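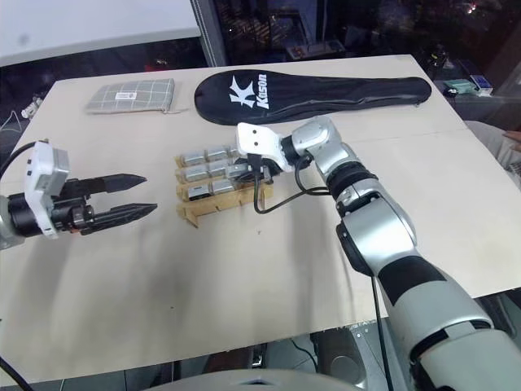

Buliteo 19: a profiler you can leave running

Buliteo watches your program while it works and shows which functions eat the time. Version 19 is the one we've wanted to ship for years, and we're thrilled with how it came out!

The big change is the sampler. It now takes 2,000 samples a second per thread, and you can attach it to a process that's already up (no restart, no special build). Click any bar in the timeline and the source opens next to it, with the slow lines shaded. Click again and you get the callers.

Keerthana Iyer rewrote the memory view from scratch, and it's lovely to use. Allocations are grouped by call path, so the one loop making thousands of tiny strings sits right at the top of the list. You can save two runs and compare them side by side, too – great for checking a fix before you merge it.

What you get
Desktop viewer and command-line recorder
Readers for Privier and Barros trace files
354-page manual, searchable offline
Plugin kit with sample code

Requirements
64-bit Linux, Windows or macOS
160 MB of disk space, plus room for traces
Debug symbols for source view

Licenses are per developer, and one license covers all your machines. Traces saved in version 18 open fine, but older ones need the converter in the tools folder.

Questions about build servers go to Usha Subramaniam on the support desk.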